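The Weight of the Small Box

June
By Nadhirah Kwok

20 shares | 2 comments

The Jakia arrived on Monday in a gray case with foam inside, and the Zerdale arrived the next morning in a cardboard carton with one corner pushed in. Mr. Osei signed for both of them. He put them next to each other on the bench in the test room and looked at them for a long time, as my uncle used to look at horses he did not plan to buy.

"One of them goes back," he said to me. "You will tell me which."

I had worked at Namboodiri for eight months then. Before that I repaired sewing machines, first in my own country and afterwards in Vornemholm, in a shop under the railway where the needles jumped on the table when a train passed. I was hired because I could write a clear report and because I did not mind to do the same thing many times. The second reason was told to me in the interview, as a compliment, and I took it as one.

The task was this. A customer was making small clear boxes with small parts inside, and wanted an arm to lift each box from a tray, turn it, and set it down on its other side without the lid coming open. A gripper should hold it by the short ends. If it held too weakly, the box would slide. If it held too strongly, the walls would bend and the lid would jump up, and then the parts would be on the floor and somebody would be on the floor too, collecting them. I was to make 50 lifts with each gripper at each setting, and to write down everything.

The Jakia had two fingers with soft pads, and it closed slowly. The Zerdale had two fingers also, but narrow and hard, and it closed so fast that on the first day I took my hand away from the table although my hand was nowhere near. It made a sound like a stapler. Ilse from the controls group, who came to connect the cables, liked the Zerdale immediately. She said the Jakia closed like a person who is shaking hands with a relative he owes money.

I started with the Jakia because it was mine. I do not know why I thought of it as mine. Perhaps because it was slow.

On the first setting it lifted the box and the box slid out, very softly, and landed in the tray again. I wrote "dropped, lid closed." It slid again. I raised the force by one step and it held for the lift but not for the turn. I raised it again. In the afternoon I had a page full of the word "dropped" in my handwriting, and the word began to look wrong to me, as if I had been spelling it badly for all my life.

The Zerdale did not drop anything. It lifted the box and turned it and put it down, and on the eleventh lift the lid opened with a small click and everything went out. I was on my knees with a paper cup when Mr. Osei came in.

"Which one?" he asked.

"The fast one," I said.

He nodded and went out again. I understood later that he had heard this as my answer to the other question.

In the evening I called my mother. She is seventy-four and she does not like the telephone, so she speaks to it as if it were a clerk. For many years she packed buttons in a factory, in small boxes, and I asked her how she held them.

"With my hands," she said.

"Yes, but how much did you press?"

She was silent. I could hear the radio in her kitchen, where a man was reading the prices of vegetables.

"You don't press," she said. "You let it know that you are there."

I wrote this on the back of an envelope. Then I thought about Mr. Osei reading it in a report, and I put the envelope in a drawer.

The next morning I did not go to the test room. I took one of the boxes to my desk and turned it over, many times, to see what my hands were doing. It is difficult to watch your own hands. As soon as you look at them they begin to behave, like children when the teacher comes back. I lifted the box and my fingers went around the sides, which I had not asked them to do. I tried with only the two ends, flat, as the grippers must, and it felt terribly unsafe, and I noticed that I was holding my breath.
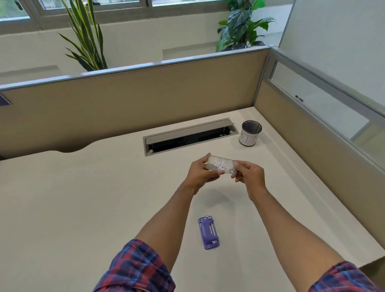 Ilse came by with her coffee and stood there until I had put it down.

"Are you testing yourself?" she asked.

"A little."

"And what is your result?"

I told her that I was squeezing at the beginning and then not. When the box left the desk I pressed hard for a moment, and as soon as I was sure of it I let go of half of that. In the turn I pressed again. When I put it down I began to open my fingers before the box had arrived. I had done this with plates and spools and eggs for forty-one years, and I had never been informed of it.

Ilse drank from her cup. "So it is not one force," she said.

"No. It is perhaps four."

"The Jakia can't do four. It has one value, and you wait until it gets there."

"And the Zerdale?"

She made a face, because she liked the Zerdale and did not like where the conversation was going, or maybe she did like it. "The Zerdale can do as many as you want," she said. "But it's the one that spills."

"It spills because we are telling it one thing only, and it is obeying too quickly."

She went to get her laptop.

We worked on it the whole day and also on Thursday. I should explain that Ilse is fast and I am not. She would change a line and say "Go" before I had written down the previous result, and I would say "Wait," and she would look at the ceiling. In the beginning I was ashamed of this. By Thursday noon I had stopped being ashamed, as she had twice needed a number from the previous day and both times it was in my notebook, with the setting next to it and also the hour.

There were bad lifts. In one, the Zerdale opened too early and the box fell on its corner and lost a piece of its lid. In another it refused to close at all and stood above the tray with its fingers apart, and Ilse spoke to it in a language I do not know. It was Danish, she told me, and I should not learn it from her.

But there came a lift when the sound was different. There was no stapler in it. The fingers came to the box and stopped there, and then took it, and it went up and around and down, and the parts inside moved to the other end with a little noise like dry rice. Neither of us said "Go." I wrote it down. It was number 139.

"Again," said Ilse, and we did it again, and it was the same.

We did 50 with that program. The lid stayed closed on all of them. Then I put the Jakia back on the arm, although Ilse said it was not necessary, and I gave it 50 too. I had found by then a setting where it could hold for the turn, if the turn was slow enough. It did not open one lid. It dropped the box 2 times, and each lift took so long that I could look out of the window and look back and have missed nothing.

I wrote the report on Thursday night at my kitchen table. I am careful with reports. English is my third language, and in it I trust short sentences only. I wrote that the Zerdale should be kept, and with which program. I wrote that with the program it had come with, it should not be kept. I made a table for each. I wrote that the Jakia was gentle and slow and could be right for a customer who was also not in a hurry. Under "Method" there was an empty space, and I sat in front of it until my tea had a skin.

Then I took the envelope from the drawer and copied what my mother had said. I deleted it. I wrote, "Grip force was varied through the movement, following observation of manual handling." This was true, and she would not have recognized herself in it.

On Friday Mr. Osei read the report standing up. He turned the pages with his thumb. He is a man who reads tables first and words afterwards, if there is time.

"Manual handling," he said. "Whose?"

"Mine," I said. "And my mother's."

"Is she in the trade?"

"Buttons," I said.

He thought about this. Then he took the pen from his pocket and wrote something beside the line, and gave me the report back so that I could make the corrections. He had changed a comma on the first page. Next to "manual handling" he had written, in very small letters, "ask her about the tray."

I packed the Jakia after lunch. Each finger had its own place in the foam, and I had to move them by hand to make them fit, which you can do when there is no power. They moved without any resistance. I closed the case and wrote the address of the supplier on the label, and I carried it down to the gate myself, because the driver was not due until four and I wanted the air.

In the evening I called my mother again, and asked her about the tray.

"Which tray?" she said. "There were three kinds."

I went to look for a pencil.

Contact | Copyright Nadhirah Kwok. All rights reserved. | Back to top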